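Our writeup on grasping shiny black objects is finally up as of July 1, 2025, so a thread on what we did and what came out of it. The project is called Grornel. I ran the data side, Sobia Siddiqui wrote the policy code.

The question was narrow. If you train a grasp policy mostly on matte, light-colored things, how badly does it do on long dark metal parts with a glossy finish? And does a wrist view fix it, or do you also need the overhead camera?

We went with plumbing hardware. Faucets are a good test. They're long, the weight sits at one end, and the handle sticks out where it can catch a finger.
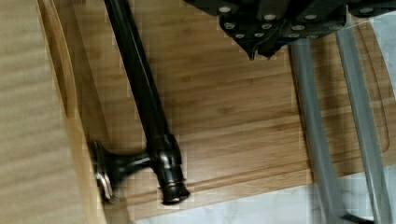
Wrist view, faucet on its side on the bamboo board, fingers open.

Look at the streak of light along the spout. Our old depth estimate treats a highlight like that as an edge and puts the surface in the wrong place. On a plain mug the error is small enough to ignore. On a thin tube it's the difference between closing on metal and closing on air.

Data: 400 demonstrations, all teleoperated, collected in May. We used 11 objects and held out five of them for testing. Same policy architecture for every condition, only the camera inputs changed.

Baseline was Vasylenko, the policy we've used in the lab for the last two papers. We retrained it from scratch on the new demos so the comparison would be fair.

What we changed — the policy now predicts a center line for the object before it predicts a grasp point. The grasp has to land on that line. No extra sensors and no polarizing filter. We tried a filter early on and it made the wrist view too dark.
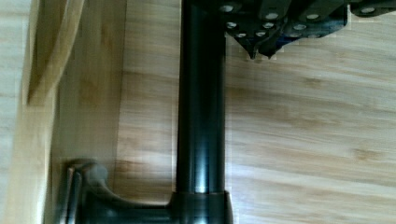
The center line helps most when the part runs through the whole view and you can't see both ends. The old policy would pick a spot near whatever collar or joint it could find. The new one is happy to grab plain tube, and that's usually the better grasp anyway.

Wrist only plus center line beat wrist and overhead without it on the held-out objects. I did not expect that. I had already drafted the section arguing for two cameras and had to throw it out.

Where it still fails: handles. If the lever is folded close to the body, the predicted line bends toward it and the fingers end up straddling both. Most of our remaining failures are this one case.

It's also slow. The line prediction adds about 9 milliseconds per step on our machine. Fine for us, maybe not for you.

Code and demos are in the Clirasska repo. The labeling tool is separate and still rough — ask before you build on it. Next up is chrome, which I am not looking forward to.

Comments

wilarora: Did you randomize the lighting between demos or leave it fixed?

tmk_grasp: Would like to see the handle failures as their own table. We get the same thing with door levers.

benchtop_ana: Is the center line labeled by hand or fitted?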